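Girka Bench Oil, food-safe timber finish
Solheim Timber Care

Home / Kitchen / Oils and waxes / Girka Bench Oil

$59.00
300 mL tin
In stock

Girka is an oil for boards, bowls, spoons and any other timber that has to live near food and put up with the people preparing it. It goes on with a rag, soaks in overnight and leaves a low sheen that looks like timber, only better fed. It won't make a cheap board expensive. It will make a dry one stop looking at you like that.

We make it in small batches behind the shop. The recipe belongs to Siv Lunde, who spent most of one winter trying to get the smell down to something you could have in the house. The first version smelled like a cricket bat in a hot car. The current one has a faint nutty smell for a day or so, then nothing.

What's in it
Raw linseed oil, beeswax, a little orange oil. No driers, no colour, no silicone. If you have a nut allergy you'll be pleased to hear the nutty smell has no nuts in it.

How far it goes
A 300 mL tin will do over 200 wooden spoons, if you are the sort of household that has them. For boards, it depends how thirsty they are. A neglected one will drink the first coat while you're still looking for the lid. 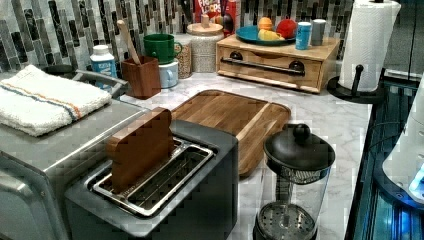
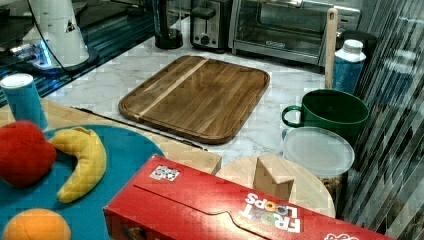

How to use it

1. Wash the timber in warm soapy water and stand it on its edge until it's dry. Properly dry, meaning the next day.
2. Sand it lightly with the grain if it feels furry. 240 grit is fine. So is whatever you've got in the shed, within reason.
3. Warm the tin in a bowl of hot water for a few minutes. The wax likes to sulk at the bottom in cold weather.
4. Wipe on a thin coat, ends and underside included. Everyone forgets the underside and then writes to us about warping.
5. Leave it for half an hour, wipe off whatever hasn't soaked in, and leave it overnight.
6. Do it again. Two coats for a tired board, three for a new one.

Lay used rags out flat outdoors to dry before you bin them. Linseed rags left in a heap can heat up and catch fire by themselves. This is the one part of the page where we aren't joking.

Which one do I want?

Girka: boards, bowls, utensils. Slow to cure, easy to top up.
Emari: a harder wax for benchtops and tables. More work, and it doesn't forgive puddles.
Dostum: outdoor furniture only. Please don't put it on a salad bowl. We have had the phone call.

Questions we get

Can I just use olive oil?
You can. It goes rancid, and your board will smell like the bottom of a picnic basket by July.

Will it stop stains?
It slows them down. Beetroot will win eventually, as it does with everything.

Can the board go in the dishwasher afterwards?
No. It couldn't before, either.

How often should I re-oil?
When water stops beading. For most kitchens that's every couple of months, which in practice means twice a year with guilt in between.

Reviews

Valter Holmgren, five stars
Did my late father's breadboard, which had gone the grey of an old paling fence. Came up a honey colour I'd never seen on it. Tin is fiddly to open, use a spoon handle.

Embla Hellström, four stars
Lovely finish. Lost a star for curing time, I wanted to make a sandwich.

Alvar Eklund, three stars
Good oil. I ordered Emari.
(Reply from the shop: sorry Alvar, the right one's in the post, keep the Girka.)

Postage
Flat rate within Australia. We can't send oil by air, so Tassie orders go on the boat and take as long as the boat takes.

Page updated May 13, 2021. The smaller 200 mL tin is discontinued.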